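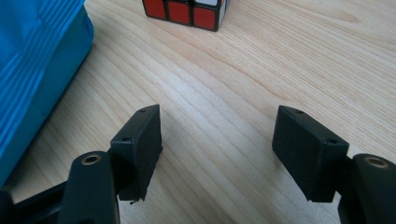

Does the Rileo yearly plan still let you download episodes to watch offline?
It does on phones and tablets, up to 11 downloads at a time, but the TV app only streams.

morside_mel
Joined in April – 9 posts
Where did you get 11? My account stops me at 9 and then tells me to delete something.

kettleblack
The limit is 9 on monthly and 11 on yearly. It's on the plan page under "Devices."

morside_mel
OK, I'm on monthly. Thanks.

tdub77
Not worth paying for the year just to get 2 more downloads. Wisar has no cap and the same back catalog, minus the Yokoyama shows.

kettleblack
The Yokoyama shows are why most of us have Rileo in the first place. And Wisar downloads expire after 2 days whether you've started them or not.

tdub77
Mine have never expired that fast. I had a full season on my tablet for a week.

kettleblack
Then you were probably online in between. It renews them when you open the app on wifi. Take it on a long trip with no signal and see.

pinegrove_r
I had both until last month and kettleblack is right about the expiry. I still kept Wisar and dropped Rileo. The subtitles on Rileo drift out of sync on downloaded episodes and support told me to reinstall, which wiped everything I had saved.

morside_mel
Does the drift happen on all shows or just the older ones?

pinegrove_r
Older ones mostly. Anything added this year was fine for me.

tdub77
So you pay more, get a cap, and the subtitles are off. I'll stay where I am.

kettleblack
Never had the subtitle problem on my phone. Which version of the app was it?

pinegrove_r
Don't remember, I deleted it. It was on an older tablet.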